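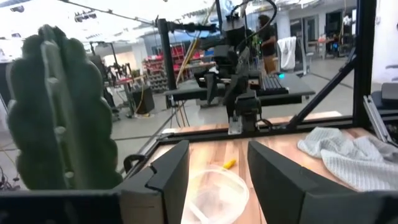
## Haruna two-arm kit: evaluation notes and comments

**f.anozie** (Femi Anozie, Gukarcombe)

Our department has completed a trial of the Haruna kit, supplied by Ondeck, and is considering a purchase. We ran 100 pick-and-place cycles using household items. Three ended in a dropped item. Assembly took two technicians 4 hours. I would welcome comments from current owners before we submit the order.

**benchlead_30**

We have operated the same kit since July. The arms are satisfactory. The wrist camera mount is not: ours requires realignment every 30 hours of operation, and the manual does not mention it.

**orodeo_user**

I must disagree. Our mount has held its position throughout. Please confirm that the lock washers were installed, as they ship in a separate bag.

**benchlead_30**

They were installed. Ondeck inspected the unit and replaced one bracket. The drift continued.

**f.anozie**

Thank you both. We observed no drift, but our trial was short. Did Ondeck charge for the bracket?

**benchlead_30**

There was no charge. Shipping was at our expense.

**orodeo_user**

I would still recommend the kit over the Orodeo package, which we also own. Spare fingers for the Orodeo must be ordered in sets of 4.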